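Ticket 2517 - Skema driving assistant kit, trial unit
Status: open, again
Product: Skema retrofit kit (camera, compute box, lane and obstacle alerts)
Submitted by: Pruswood fleet desk

Problem as reported: on residential streets the kit announces "vehicle ahead, stopping" for cars that have no intention of going anywhere. It does this in the voice of a disappointed aunt. Drivers have started apologizing to it.

Entry 1. Checked the mount, cleaned the windshield, restarted the box. The box took 3 minutes to come back and then asked us to rate our experience. Alerts unchanged.

Entry 2. Called Plandmont, who handle support for the kit. They suggested cleaning the windshield. We cleaned it a second time so we could say so. Alerts unchanged, windshield lovely.

Entry 3. Updated firmware from the Nasution branch, as advised. The box now warns us sooner, so we get the same wrong alert with more time to think about it. Sent Plandmont one still from a street with no center line and a black Volkswagen close to the right-hand curb.
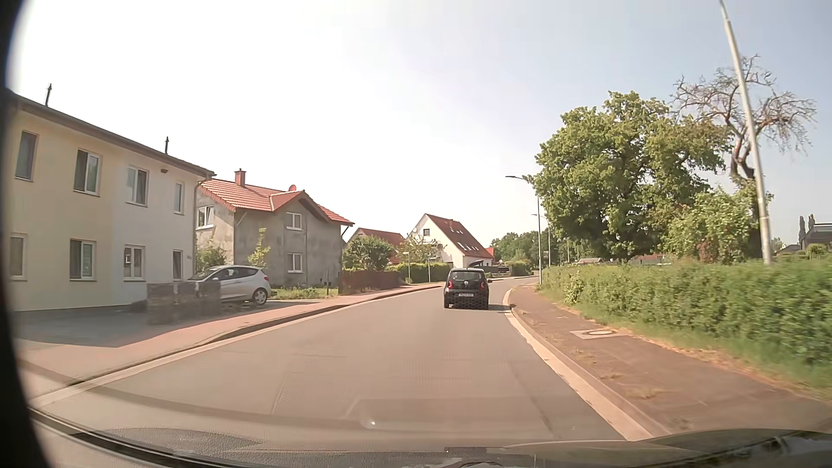
Does the kit need painted lane lines to work?

Lane alerts need them, but obstacle alerts are supposed to run without them, using the curb or the edge of the road as a guide.

Entry 4. Plandmont replied that the obstacle module may be falling back to "single lane" mode when it finds no paint. In that mode anything near the curb counts as being in our lane. There is a setting for this. It is on page 390 of the manual, under Audio.

Entry 5. Changed "curb offset" from 0 to 5. False alerts dropped a lot on the test loop. The kit did stay silent for a delivery van that really was stopping, so we are not popping any corks. Tried 3 instead. Better balance, and the aunt only speaks up on the narrow streets now.

Entry 6. Asked whether the value survives a restart. Plandmont said it should. It does not. Current workaround is a sticky note on the dash telling the driver to set it back to 3 every morning - a fine use of an automation budget.

Waiting on: a fix for the saved setting, and a quote for the full order that doesn't include the "calibration visit" we have declined twice.

14 people have this problem
Shares: 5

Comments (3)

curbside_kay: Same here. Offset at 4 works for our vans, but they sit higher.

mulch77: Page 390 also has the setting that turns the voice into a beep. You're welcome.

boxtruck_blues: Did the second windshield cleaning help at all?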